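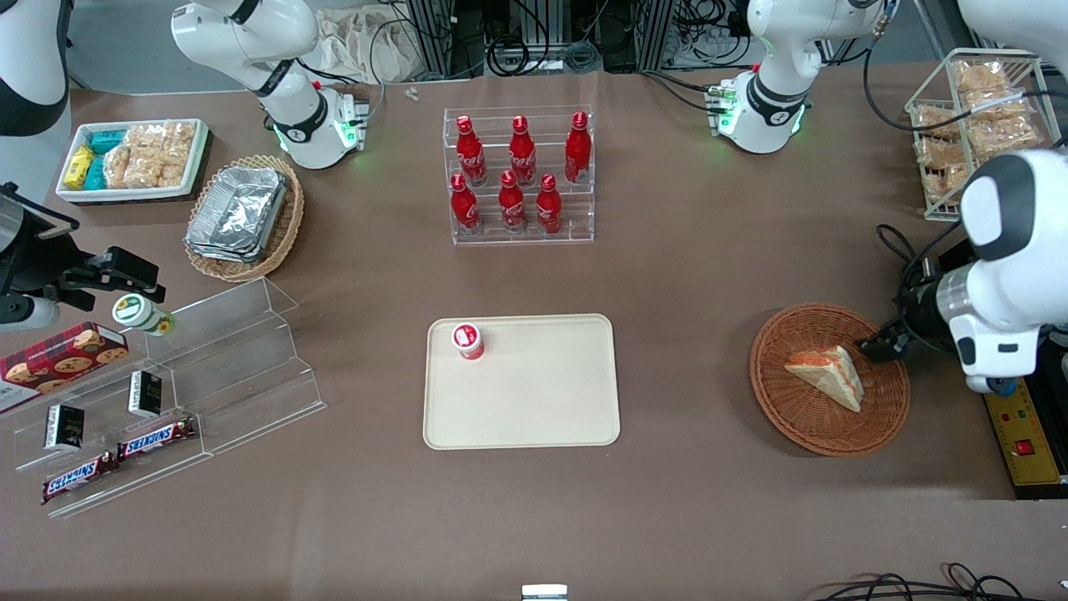

Six Cokes on the rack, two rows of three. Snack table, before the meeting.

A few people asked how the Perulham tenants' meeting went, so I'm putting it in a thread. Short version: the laundry room hours are staying, the rent notice is not settled.

The building has 138 units. Up to 40 of those households got the letter in March saying their utilities would be billed separately from now on. The rest of us got nothing, and the office wouldn't say how they picked.

Bit-na Lim brought her lease and read the utilities paragraph out loud. It says water and trash are included for the full term. Mine says the same. If you signed with Mahmoudi before they handed the building over to Tekier, check yours, page 2, near the bottom.

Tekier sent Ajith Mathew from the leasing office. He was polite and took notes. He said he couldn't answer for the billing side but would get us something in writing. I asked for a date and he didn't give one.

Gangadharan Arumugam asked whether people who had already paid the separate bill would get it back. Ajith said he'd have to check on that too. Gangadharan has paid it twice, so he has 2 receipts and would like an answer.

Laundry: they wanted to lock the room at 8 p.m. Enough people work late that this was never going to fly. It stays open until 11. The broken dryer on the left is still broken. Please stop putting quarters in it.

Dorottya Gál is collecting copies of the letters. She needs the whole thing — both sides, plus the envelope if you kept it, for the postmark. Slide it under her door or send her clear photos. Black out your account number first.

Do not stop paying rent over this. I know some of you are angry and I am too, but the base rent and the new bill are separate things, and being behind on one won't help you with the other. The legal aid clinic on Mernska Street takes walk-ins in the morning. Bring your lease.

Somebody asked about parking. We ran out of time. It goes first on the list for the next one.

If you couldn't make it and want the sign-in sheet or my notes, message me with your unit number. My handwriting is bad but Dorottya typed up most of it.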